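The Lid Stays On

A cake dome, a raised board and a lot of pink light. One home baker's case for leaving dessert out where people can get at it

My grandmother kept her cakes in a tin on top of the fridge. You needed a chair. By the time you had the chair, somebody had heard the chair. So I grew up thinking of cake as a thing you heard about and then waited for.

I have a dome now. Clear, round, red knob on top. Came from a clearance shelf at Marnetti, the kitchen store down by the ferry lot in Skesteo, the one that closes at 4 and doesn't tell you. It was the last one. I'd gone in for a sieve.

First week I put it on the counter next to the toaster and it was in the way of everything. Bread, mail, elbows. Moved it to the table, in the way of dinner. Then the board went up and that was it, sorted. A plain light board, lifted off the surface like a low shelf, the dome on top. You can slide napkins under there. Forks. The bill from the dentist.

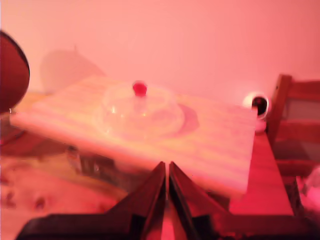
The knob matters more than I figured. I've had lids with a glass ball for a handle, and with butter on your hands a glass ball is a fish. Red, you can find without looking. Kids go straight for it. Guests too, they'll stand there talking about their drive and the hand just sort of drifts over.

What goes under it, then. Not everything. I've made most of the mistakes so here they are, in no order.

Pound cake is the best tenant. Two days, three if the kitchen's cool, and the second day is better than the first. Lemon loaf same. Anything with a crisp top goes soft by morning, so a crumble cake gets eaten the day you bake it or gets a cloth insted. Warm cake, never. I did this for a birthday in August and the whole inside fogged up and dripped back down on the icing. Looked like a bathroom window. Wait 80 minutes, even if it's killing you. For a tall one, wait more.

Cream goes in the fridge. I know it looks pretty out. Fridge.

Cookies, yes, but put a piece of bread in with the soft ones. And cheese! A wedge of something mild, lid on, out for an hour before supper. I got that from the woman at the Bawa deli counter and I've done it ever since.

Now the light. People ask about the light first, before the cake even, which stings a little. It's a Wotix strip, the cheap kind with the remote. I set it to a red-pink one evening for a party and then could not find the remote for 16 days. By the time it showed up (coat pocket) I was used to it. The wood goes salmon, the shadows go kind of brown, and the grain in the tabletop comes up stronger than it ever does at noon. Every stripe. Every knot. I'd been wiping that table for years and hadn't looked at it.

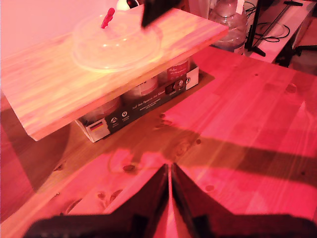 Care of the wood, quickly, I get letters. Oil it when it looks thirsty. I use the plain mineral stuff, 500 ml bottle, lasts me ages. Rag, rub it in with the grain, leave it overnight, wipe off what's left in the morning. Do the underside of the board too or it'll cup on you. Sugar syrup wants warm water right away and a thumbnail. Don't soak it. Don't lean it against a radiator to dry, mine took on a curve like a potato chip and it's still not all the way flat.

The dome: warm water, a drop of soap, soft cloth. No scrubbing pads, they leave a haze that you'll see every single time the lamp is on. Dry around the rim and under the knob, crumbs get in there and go hard.

Pound cake if you want to start somewhere. Butter, sugar, eggs, flour, same weight of each, pinch of salt, zest if there's a lemon around. Loaf tin, middle shelf, 60 minutes in a moderate oven and then poke it. Clean skewer, it's done. Cool it, properly, see above. Then up on the board, lid on, and cut the first slice thick becuase the end piece is the cook's.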